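3 min read

To: Prulska neighbors list
Subject: Re: When does the library annex open again?

Hello everyone,

I meant to answer this last night and then the dog needed out and one thing led to another, so forgive me for coming in at the tail end of the thread. Somebody wrote:

> Does anyone know what is going on with the annex? The sign on the door
> still says September and the county web page says "until further notice."
> My kids did their reading hour there and I'd like to know whether
> to sign them up at Bondonow instead. Also, are the holds from
> before the closing lost? I had 2 on the shelf.

Your holds are fine! I asked at the main desk and they were all carried over to Bondonow after the pipe burst. They are on the cart behind the copier, filed by the last four digits of your card, and you have 14 days from the day you call to come get them. Do call first, as the cart isn't out in the open and the evening clerk may not know about it.

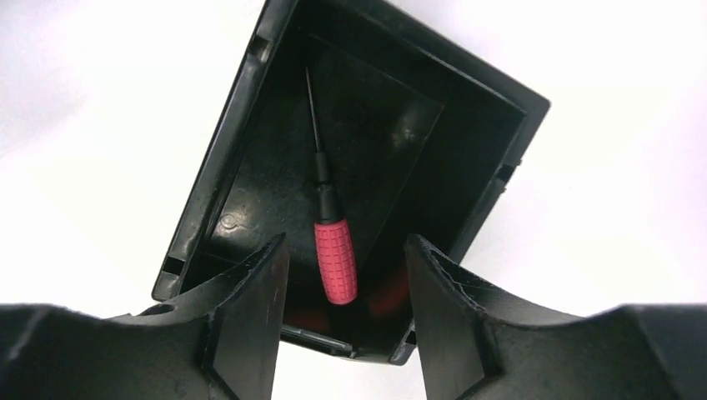
As for the opening, I went to the county meeting and sat through the whole thing (the culvert discussion alone took us past nine o'clock). The short version is that the floor is done and the walls are not. Mugo, the contractor, finished drying out the lower level and put the new subfloor in, but the county inspector wants the wiring along the north wall redone before anybody closes it up. That work went out for bids again, and Zestis was the only company to answer. The commissioners can vote on it at their next meeting, and if they do, the crew says it needs 19 working days. You can do that arithmetic as well as I can, but I wouldn't plan a birthday party around it. 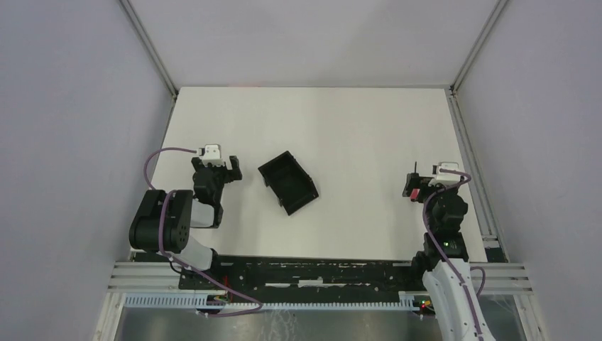 They were also asked about the books from the lower shelves, and up to 200 of them can't be saved, mostly the large-print westerns and the county history pamphlets. If you have copies of those pamphlets at home, the library would love to hear from you — they only want to scan them, and you'd get them back.

On the reading hour, I would go ahead and sign up at Bondonow. It meets at ten in the morning in the room past the restrooms, and you can switch back later without losing your place. Parking is tight, so use the church lot across the street, which the church has kindly said is all right until noon.

I'll write again after the vote. If anyone would like a ride to the meeting I have room in the car, and I promise to leave early if it's culverts again.

Warmly,
your neighbor on the mill side

Comments

millpond_mom: Thank you for this! Called this morning and both my books were on the cart.

rjk: Is the book drop at the annex still locked? I have a DVD that's getting embarrassing.

oldfordroad: Still locked as of yesterday, rjk. Bondonow will take it.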